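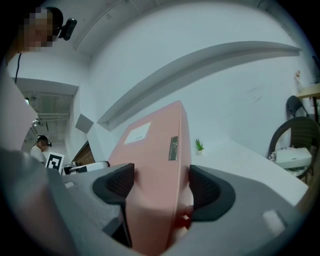
Buscar en el blog... Escribe y pulsa Intro

Trucos de restaurante que me llevé a mi cocina

31/5/25

Trabajé 14 años en la cocina del Thái, el restaurante que Thịnh Đặng tenía en Pamville, y cuando me preguntan si echo de menos algo siempre contesto que las cámaras frigoríficas. ¡Qué cámaras! En casa tengo una nevera normalita, con un cajón que se atasca, y aun así sigo haciendo casi todo como lo hacía allí. Me habéis pedido varias veces que lo pusiera por escrito (sobre todo lo de las etiquetas, que ya sé que soy muy pesada), así que allá voy, sin mucho orden.

Las etiquetas, claro

Un rollo de cinta de carrocero y un rotulador permanente, colgados los dos de un gancho al lado de la nevera. No guardados en un cajón, que entonces no se usan. Todo lo que entra en un táper lleva su trozo de cinta con el nombre y el día. La cinta se pega en el lateral del envase, nunca en la tapa, porque las tapas se cambian de sitio y acabas con un caldo que dice que es arroz con leche. Me pasó con una salsa de cacahuete y unas natillas y mi hijo todavía me lo recuerda.

Con las letras bien grandes, y si puedes, corta la cinta con tijera. Thịnh nos hacía repetirlas si la arrancábamos con los dientes y al principio me parecía una manía, pero la cinta con el borde recto se despega de un tirón y la otra se queda a trocitos.

Lo viejo delante

Cuando llego de la compra saco los yogures que quedan, meto los nuevos al fondo y vuelvo a poner los viejos delante. Se tarda un minuto. Lo mismo con la leche, los huevos, las latas y hasta las especias. Además tengo una bandeja en el estante de en medio para lo que hay que gastar ya: medio pimiento, el culín de nata, el queso que se está poniendo serio. Si alguien tiene hambre a media tarde, que mire primero ahí.

El paño debajo de la tabla

Un paño húmedo y bien escurrido, extendido debajo de la tabla de cortar, y la tabla no se mueve. Si no tienes paño, papel de cocina mojado. Yo antes cortaba la cebolla persiguiendo la tabla por toda la encimera y no entiendo cómo conservo los dedos. Y ya que estamos: el cuchillo no se deja nunca dentro del fregadero con agua y jabón. Se lava, se seca y se guarda, en ese momento.

Afilar poco y a menudo

Compré una piedra en Flistness, la ferretería de la calle Drollthorpe, y fue de las mejores compras que he hecho para la casa. Le doy cinco o seis pasadas por cada lado cuando noto que el tomate se aplasta. Si lo dejas hasta que el cuchillo no corta ni la mantequilla, luego te pasas la tarde entera. Pon la piedra también encima de un paño húmedo, como la tabla.

Enfriar el caldo

Una olla grande de caldo recién hecho no se mete en la nevera tal cual, que calienta todo lo demás y tarda muchísimo en enfriarse por el centro. Yo lo reparto en recipientes bajos, tipo fuente de horno, y los pongo en el fregadero con agua fría y hielo. Remuevo de vez en cuando. Cuando ya no echa vapor, tapa y nevera. Con el arroz igual: extendido en una bandeja, y en cuanto se templa, a la nevera también, no se deja toda la noche en la encimera (mi madre lo hacía y aquí estamos, pero no lo hagáis).

La comida para llevar

Esto lo vi desde el otro lado muchos años, así que hacedme caso. Los fritos se estropean en la bolsa cerrada. Si vives a más de 8 minutos del restaurante, abre un poquito la tapa en cuanto te los den y lleva la bolsa abierta. Al llegar, horno fuerte un ratito, sobre rejilla si tienes. El microondas para los fritos, ni mirarlo.

Los fideos salteados sí se recuperan, pero en sartén: una cucharada de agua, tapa, fuego medio, y cuando se sueltan, destapas y subes el fuego. Los sobrecitos de soja y de picante que sobran los echo todos en un bote de cristal que guardo en la puerta de la nevera, y así el bote se gasta. Los sobres sueltos en un cajón se quedan ahí hasta la mudanza.

Todo cortado antes de encender el fuego

A mí esto me costó muchísimo aprenderlo. Soy de las que ponían el aceite a calentar y luego buscaban el ajo. Ahora saco unos cuencos pequeños (los míos son de cuajada, guardo todos los que puedo), corto, relleno, pongo al lado la sal y la salsa, y enciendo al final. Para un salteado es obligatorio. Para unas lentejas, hombre, te lo puedes ahorrar, que las lentejas esperan.

El trapo de hombro, no

En las películas queda muy bien, pero con el trapo del hombro te secas las manos, limpias la encimera y agarras la olla, y al final de la tarde mejor no pensarlo. Yo uso dos: uno para las manos, colgado del horno, y otro seco y doblado solo para coger cosas calientes. Seco de verdad —el trapo mojado te quema, lo digo con cicatriz—. Las superficies, con bayeta, y la bayeta a lavar cada noche.

La lista en la puerta

En el Thái había una hoja pegada en la cámara y el que gastaba lo último de algo lo apuntaba, fuera quien fuera. La tengo en casa desde febrero y funciona regular, porque mi familia apunta cosas como «galletas de las buenas» y ya está. Pero el detergente no se nos ha vuelto a acabar.

Iqra Dhanial me preguntaba en los comentarios de la otra entrada cómo quito el olor a fritura de la campana. Los filtros los pongo en remojo en el fregadero, con agua muy caliente, un chorro generoso de lavavajillas y un puñado de bicarbonato, media hora, y luego cepillo viejo. Si son de aluminio, Iqra, haz primero la prueba con una esquina y sin bicarbonato, que se pueden poner oscuros. Y déjalos escurrir de pie hasta que estén secos del todo antes de volver a montarlos.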